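How to follow the simulator demonstration at the Vimesow open day
By Ratree Wiriya

In May I visited the open day of Hakala in Relanberg. They show a two-armed robot which works in a simulated kitchen. These are my notes for visitors who come the first time.

Step 1. Find the arms
Take a seat near the big screen and wait for the main view. The two arms reach forward from the white body, and the marble counter is on the right. The room looks tilted, so give your eyes a moment.
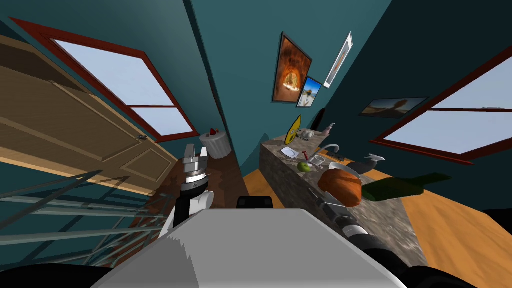
Step 2. Choose one object
Do not try to watch everything. I chose the green plate and followed only the arm on that side.
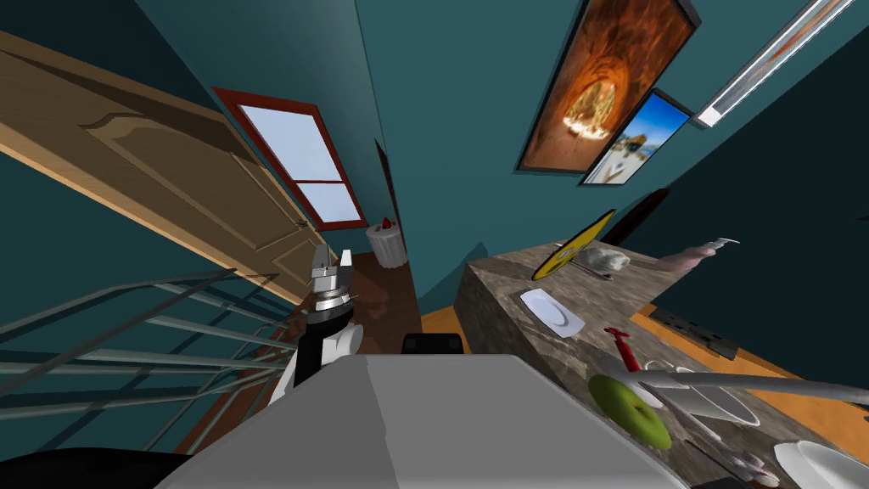 Main view: one gripper points up, the other arm is over the counter.

Step 3. Change to the gripper view
Ask the guide for this view. Now you see two fingers very near, and behind them the walls and the red window. The counter is not in this view, so use the window to know your direction.
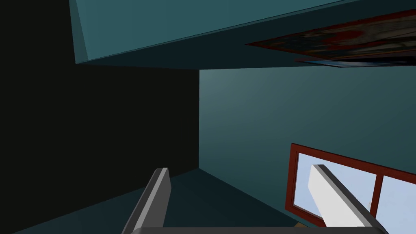

Step 4. Compare the fingers
Look at the gap between them and at the window behind the right one. Write down what you see before you ask questions. The session is 30 minutes and the group has 13 places, so questions must be short. 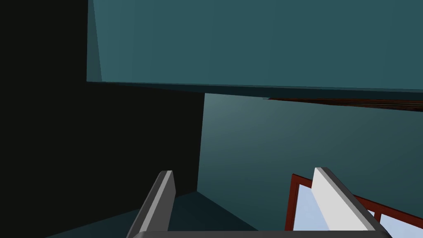
Gripper view: fingers open, nothing between them.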